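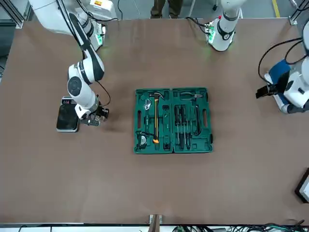
Molded tool cases: keep the tray or ditch it?

Home | Forums | Hand Tools | Search

Posted 22/11/2001 by drawerful

I love these green fold-open cases! Hammer, pliers, wrench, tape measure, every one with its own bed. I've had a Bemitlow set like this for 9 years and opening it still makes me happy. Anybody else?

ratchetpie wrote:
Nope. I pulled the tray out of my Chidiac in May and put in a canvas roll. Those cases hold what the factory thinks you need and nothing else. My good chisel never fit.

drawerful wrote:
But you see right away when something's missing! Try that with a roll. I keep a little scale on the bench too, for sorting screws by weight.
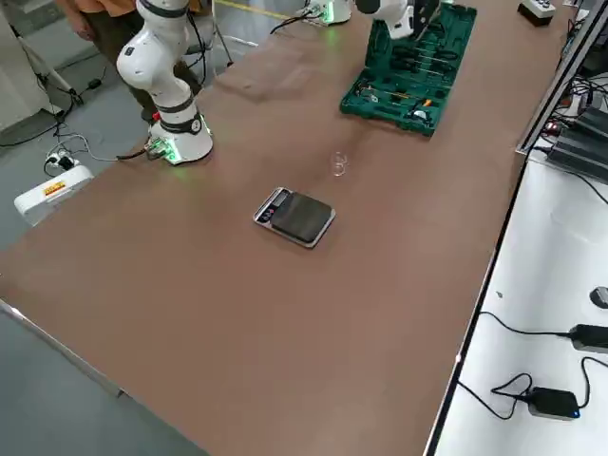 Can you weigh screws on a kitchen scale? Sure, if you weigh ten together and divide. A single small one may not register.

tallpine wrote:
I'm with drawerful on the tray, but wow do the slots get loose. I line mine with scraps of felt and the screwdrivers stay put, even in the truck.
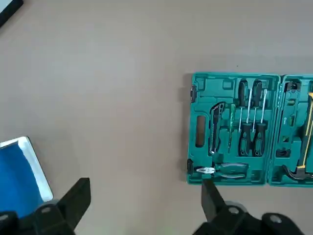
Four screwdrivers in a row, pliers along the bottom, one slot empty.

ratchetpie wrote:
An empty slot is my whole point. Lose the tool and you're carrying air. My roll holds 45 pieces and fits under the seat.

drawerful wrote:
Okay, but yours doesn't close flat with a lid you can stack stuff on :)
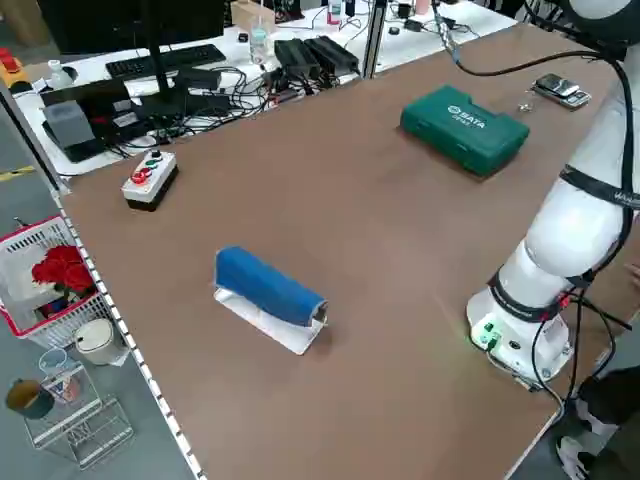 Case shut, "SATA" on the lid.

Comments (3)

mossy701: Team tray!! Felt trick is great.

oldhinge: Watch the latches. Mine went first.

binsandbobs: Roll for the truck, case for the house. I have both.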